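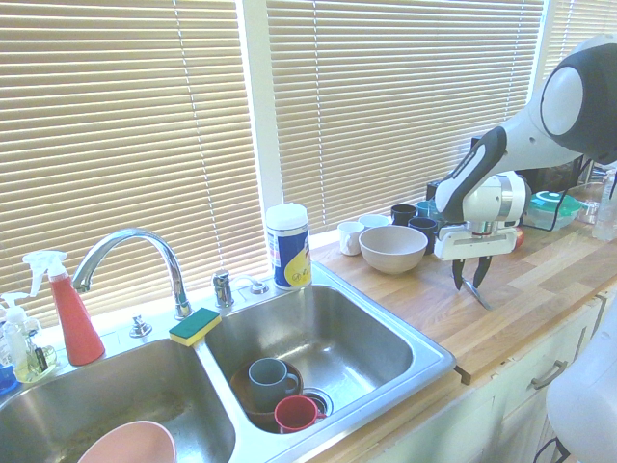
A reader in Toledo asked us whether the Proren display case can hold a comic that is already in its bag and board, and the answer is yes. The inside depth is 9 mm, so a normal issue with its board goes in easily, and a thicker annual goes in too if you take out the foam strip at the back.

Reading time: 5 minutes

Proren Comic Display Case, by Uneo

The Proren is a wall case for one comic book. It has a clear front which opens on the left side, a black back plate and two small magnets to keep it shut. We made it for people who like to change what is on the wall. You do not need to take the case down for this – you open the front, slide the old issue up and put the new one in.

The clear front stops most of the ultraviolet light, but it does not stop all of it. Please do not hang the case where the sun comes directly on it for many hours. Covers with strong red and yellow inks are the first to become pale, and no case can bring the colour back.

What is in the box

One case, one wall plate, two screws with plugs, one foam strip and a soft cloth. The case weighs 377 grams when it is empty. For plasterboard walls please buy your own plugs, as the ones in the box are made for brick.

Sizes

The standard size takes modern issues and most issues from the 1980s. Older issues are a little wider, and for these we have the Proren Wide. Magazines and treasury editions do not fit in either of them. If you are not sure, measure the bag and not the comic, because the bag is always the larger of the two. 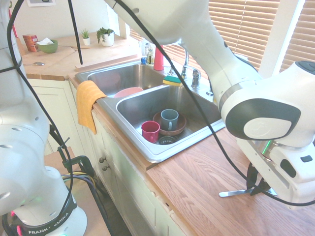
Is it possible to put several cases side by side without a gap, one buyer wanted to know before he ordered for his hallway. It is possible, but the front needs 5 mm of free space on the left to open well. The paper template in the Uneo set of 18 already has this space on it, so you can mark all the holes at one time.

Cleaning

Use only the soft cloth, dry or with a little clean water. Glass spray will make the front cloudy after some months. Small scratches can be made less visible with a plastic polish, but try it first in a corner.

Orders and returns

Orders which come in before noon leave our Kemthorpe store the same day. You can send back an unused case within 18 days. If the front arrives cracked, write to us with your order number and we will send a new front, you do not have to return the old one.

Comments

inkandstaples
Bought 9 of these for my convention table and they travelled well. The magnets are strong enough for the car, but I still put a rubber band round each one.

Longbox_Lou
Does the Wide take a graded slab? I tried the standard and it is far too shallow.

Uneo
Sorry, no. The Wide has the same depth as the standard. We are working on a slab version and hope to have it in May.

Marrowpage
Mine came on Tuesday. The screws are a bit short for my old walls, otherwise very happy with it.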